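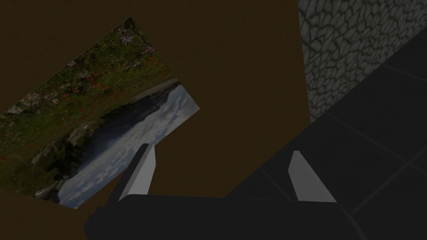 Kelludley Screen Archive
Progress report to the Hanrahan Fund, second period
Project: the Predville television performers collection

Where we are

The grant pays us to catalog the papers, tapes and publicity material of actors who worked in regional and network television out of Predville. At the end of April we had 742 items cataloged against a target of 785. The shortfall of 43 is almost entirely one sitcom, which ran for six seasons and seems to have generated a press release every time a cast member got a haircut.

Of the cataloged items, 592 are now searchable on the public site. The rest are waiting on rights letters. We have learned that a studio can change hands four times and still keep the same fax number, and that the fax is still plugged in at the other end. Replies do come. They are brief.

Biographies

We promised you 70 short biographies of performers and all 70 are written. Fact-checking them took longer than writing them. Actors of this period were born in several different years, depending on who was casting. Where a birth certificate and a studio biography disagree, we print the certificate and mention the other date in a note. One performer's family has asked us to keep the studio version. We declined politely and have not been invited back.

Credits were the other headache. "Guest star" could mean a lead role in a two-part episode or a man holding a door. We now list the character name and the episode, and leave the billing to the original press kit, where it can do no harm.

Tapes

Voltiden has finished transferring the first batch of videotape. The sound is better than we expected and the hair is exactly what we expected. Two reels labeled as a pilot turned out to hold a local telethon, complete, including the weather. We have cataloged it anyway and moved the pilot to the missing list.

The second batch is boxed and leaves in May.

Money

Spending is on budget except for postage, which is over, and travel, which is under. We ask your permission to move the difference from one to the other. The form for this is attached, along with the form requesting that form.

Next period

Clear the remaining sitcom material. Publish the biographies with their notes. Chase the rights letters, by fax.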